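Restholm to Move 3144 Addresses to Every-Other-Week Trash Pickup

City extends pilot schedule; food scraps stay weekly

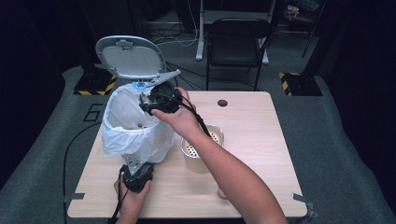
Restholm will cut household trash collection to once every two weeks starting in November, the Department of Public Works said in a notice posted to the city website. The change applies to 3144 addresses in the districts east of the rail line. Food scraps and yard waste will still be picked up weekly, and the recycling calendar is unchanged.

The schedule was tested last winter on the Shawky Hill route. According to the department's report on the trial, the weight of trash collected per household fell 13 percent over the test period, while the weight of food scraps set out for composting rose. The report does not break the results down by building type, and it notes that the route has few apartment buildings.

"Most of what we took off the trash side was food," said Elaine Brito, who manages collection routes for the department. "The cart was going out half full every week, and the truck was stopping for it anyway."

Under the new schedule each address keeps its current cart. Households of five or more can apply for a second cart at no charge, as can homes with a child in diapers or a resident who produces medical waste. Applications are handled by the public works counter and require proof of address. Extra bags left beside the cart will not be collected unless they carry a prepaid tag, sold at the counter and at the Ciltska Street library branch. Tags do not expire.

Bag rules are also being tightened. Loose trash in carts has been a recurring problem on windy routes, and crews will now leave a notice on any cart in which the contents are not bagged and tied. Plastic bags are still accepted for trash. They are not accepted in the food scrap bin, where only paper bags or certified compostable liners may be used. Carts must be at the curb by 6 a.m., one hour earlier than at present -- a change that follows from combining two of the eastern routes into one.

Hauling will be done by Stikeck, which holds the city contract. The company will keep the same number of trucks in service and reassign the freed hours to bulk item pickup, currently subject to a long wait in spring. Iolo Skyrme, the company's regional operations lead, said that axle weight had been the main constraint in planning the combined route. Carts will be heavier on collection day, and trucks will make an additional trip to the transfer station when they near the legal limit.

Odor was the most frequent objection in the written comments received by the city. Several residents asked that weekly pickup be restored in the summer months. The department declined, citing the continued weekly collection of food scraps, but said it would review complaint records after the first full summer. It advises residents to drain food packaging before discarding it, to keep meat and fish waste frozen until collection, and to wash the inside of indoor cans and outdoor carts with dish soap at regular intervals. Baking soda may be sprinkled under the liner. Bleach should not be used in carts, as residue can react with other household cleaners.

Fatima Mohammed, who represents the Mill District on the city council, voted against the change. She said the trial had covered a neighborhood of mostly single-family homes with garages and that tenants in older buildings have little room to store trash for a second week. An amendment she offered would have kept weekly service for buildings with shared carts. It failed by 2 votes.

Buildings with shared containers may instead request a site visit to determine whether larger containers are needed. Requests must come from the owner or the managing agent. The department expects to complete a visit within 30 days of receiving the form.

Collection calendars will be mailed before the change takes effect and will list pickup dates for each route. When a holiday falls on a collection day, pickup moves to the following day, as it does now. Missed pickups should be reported by phone or through the city website by the end of the next business day -- reports received after that will be handled on the next scheduled collection.

The western districts remain on weekly service. A decision on extending the schedule there has not been placed on the council agenda.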